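Kuststead No. 2 Shaving Brush, Synthetic Knot: Two Months In

I bought the Kuststead because my old badger had started leaving hairs on my chin like a nervous cat. It cost 30 dollars, it came in a tube that took me longer to open than the shave did, and the handle is a shade the company calls Harbor. I would call it gray.

First, the knot. Synthetics have a reputation for springing back at you, and the first week with this one was a bit like being slapped by a polite broom. I was splay-testing it on my palm every morning, which my palm did not enjoy. By the third week either the fibers had relaxed or I had. The tips are soft now, and there's enough backbone underneath to dig into a hard puck without the whole thing folding over.

Lather depends heavily on what you feed it. With the Sukprasert sandalwood soap, which is a stubborn triple-milled thing, I load for a slow count of 30 and add water three times. With Mira cream out of the tube I could probably make lather with a sock. The Kuststead holds less water than badger, so if you are used to a soaked brush you will get paste the first few tries and blame the soap. I blamed the soap. I wrote a fairly stern note about the soap.

The handle is my real complaint. It narrows in exactly the spot where my fingers want to be, and with slick hands it turns into a fish. I've dropped it in the sink twice. No chips, to its credit, though the sink has looked better.

Drying is where it earns its keep. Badger used to sit there damp until evening. This one is ready again by lunch, should you be a person who shaves at lunch, and it has gone on two trips in a sandwich bag without picking up a smell.

Ratevance, where I check these things before I spend money, has it at 74 out of 100. I'd go a little higher on performance and a lot lower on grip. 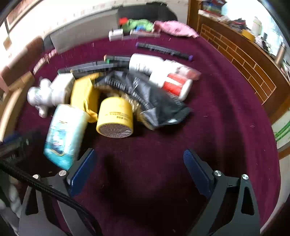
Dellwood on the brush board thinks I have the handle all wrong, and that I should be holding the Kuststead up by the collar with the fingertips and painting, no scrubbing at all. Bowl lather only, he adds, and half the Mira I've been using. I tried it on Monday. The grip was better, I will admit, and I used less cream, but painting on three days of growth got me nowhere under the jaw and I went back to circles.

So I'm keeping it, with a strip of rubber band around the narrow part. It looks terrible. The badger is in the drawer, still shedding.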